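The Kitchen That Isn't There
How a small team at Vendis is teaching robot arms to cope with clutter by rehearsing in simulated rooms
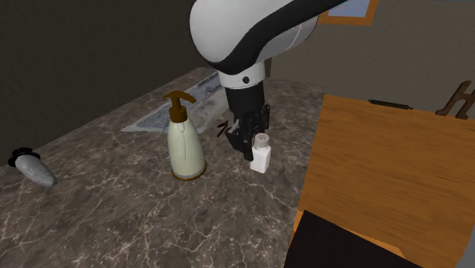 Theano Christodoulou has a drawer at home that she can't open without moving the toaster, and she brings it up whenever anyone asks what her research is for. People deal with that sort of thing all day long. We slide a mug over with the back of a hand, we reach past the dish soap for the salt, and we do it while talking on the phone. A robot arm that has only practiced on a tidy table tends to go to pieces the first time a bottle is standing where it wanted to put its elbow.

Her group at Vendis has spent the better part of two years on a training method they call Fistance, and the idea behind it is pleasantly simple once you've had it explained over a pot of coffee (I needed most of the pot). The robot learns in simulation, picking up small household things from countertops that exist only in the computer. Plenty of labs do that much. What the Vendis team changed is how the next kitchen gets chosen. After each round of practice, a second program, Gkikas, looks over the grasps that went wrong and builds new rooms around them - same target, say, but with a neighbor moved closer, or a different counter under it, or the light coming from somewhere less helpful.

"We used to shuffle everything at random," Christodoulou told me. "You get a lot of variety that way, and most of it is variety the robot doesn't need."

The numbers are modest in a way I found rather likable. The team built 127 base kitchens by hand, with furniture and pictures on the walls and all the odds and ends that make a room look lived in, and Gkikas spun variations out of those. For the final test they set up 500 pickups in rooms the robot had never practiced in. The arm trained on random shuffles managed 295 of them. The one trained with Fistance took six fewer practice rounds to reach that same score, and it was still improving when they stopped the clock.

Small, light things with a narrow top remain the hardest, she says, partly because the fingers have to come down so close around them and partly because a slight nudge will send them over. Patterned stone is another headache. A busy surface can confuse the part of the system that decides where an object ends and the counter begins, so the kitchens now include a good deal more marble than anyone's budget would allow in real life.

The next step is a project called Iltora, which will move the trained policy onto a physical arm in October - and that is where plenty of promising simulation work has come to grief. Friction is never quite what the computer thought it was, and cables drag. Christodoulou is braced for a drop in the scores and has already started a list of things to blame, with the gripper pads at the top.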